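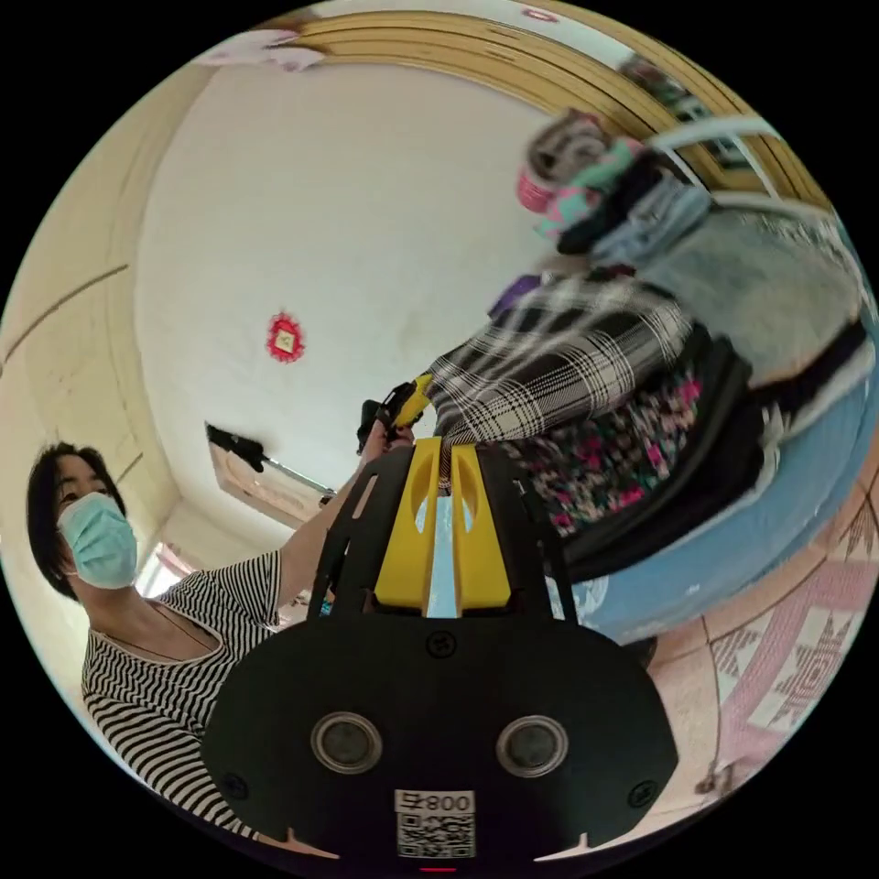
Povach 56 bench vise: review after six weeks

Bought from Stirkum in April to replace a Tustmont that had developed play in the slide. The price was comparable. I mounted it on the same bench with the same four bolt holes, although the front pair needed opening up slightly before the base would sit flat.

Body and slide

The body is cast iron, painted gray. The paint is thin at the corners and chipped in one place out of the box. The slide moves without binding and has very little side play when the jaws are near closed. At full opening there is noticeable droop in the front jaw, more than on the old vise when it was new. For short stock this does not matter. For anything wide I clamp, tap the work down, and clamp again.

Jaws

The supplied jaw faces are serrated and will mark aluminum and brass. They are held by two screws each, and the screws were tight enough that I needed an impact driver for one of them. The soft jaws sold separately (part 777) fit without modification. I would order them with the vise.

Screw and handle

The thread is clean and came well greased. The handle slides freely and drops with a loud clank when released. Themis Lazaridis, who shares the shop, fitted rubber O-rings at both ends – a cheap fix that has held up so far.

Swivel base

Weakest part of the vise. Both lock bolts have to be tight to resist filing pressure, and the left one is hard to reach if the vise sits close to a wall. The base still creeps under heavy bending. I now do bending work on the fixed Antoniadis in the corner.

Rating

Good for filing, sawing and light assembly. Not recommended for bending bar stock. Four out of five with the soft jaws, three without.

Updated 23 May 2026: Stirkum replaced the chipped handle end cap at no charge. The new one is a slightly darker gray.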